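Laundry Day Basics
Speaker notes, community room talk, July
Sheena Kinnear

Slide 1. Welcome. Phones off. Handouts are by the door, one each please.

Slide 2. Who I am. I ran the laundry at the Pradness guest house for 13 years. Most of what I know comes from loads that went wrong.

Slide 3. Sorting. Darks with darks, lights with lights. Everyone in this room has heard it and most of us still throw in one odd piece at the end of the day. Go through the pile before it goes in. Check pockets. Turn black things inside out so they fade less. Zippers closed, bra hooks closed.

Slide 4. Loading a front loader. Leave a hand's width at the top of the drum. Mostly black clothes in the drum, with one light gray-and-white piece near the middle. Ask the room: leave it or take it out? Give them a minute. 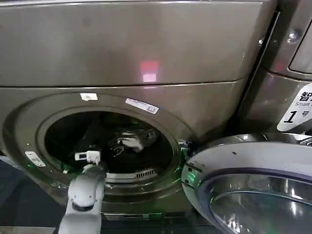
Zuzana Koubek wrote to me after the spring talk that she stopped sorting years ago, washes everything cold in one load, and has had only a single gray towel to show for it. Read her note out. She is right about cold water for things that have been washed many times. New black jeans are another matter, and I would still wash those alone for the first 3 washes.

Slide 5. Detergent. Too much is the usual mistake. Read the line on the cap. If the drum smells, run it empty on hot and leave the door open afterward. Wipe the rubber seal if yours has one.

Slide 6. Cloths. People forget these. Light gray cleaning cloths pick up dye from dark loads, so give them their own wash. No fabric softener, it stops them soaking things up. Shake them out and hang them in a single layer. 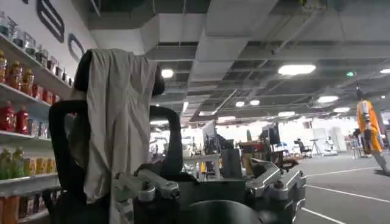 A folded cloth dries slowly along the crease and that is where the sour smell begins. At Pradness we had 100 cloths in use and I kept a second set dry in the cupboard.

Slide 7. Questions. Themis Nikolaidis has the sign-up sheet for the ironing talk. Stack the chairs by the back wall before you go.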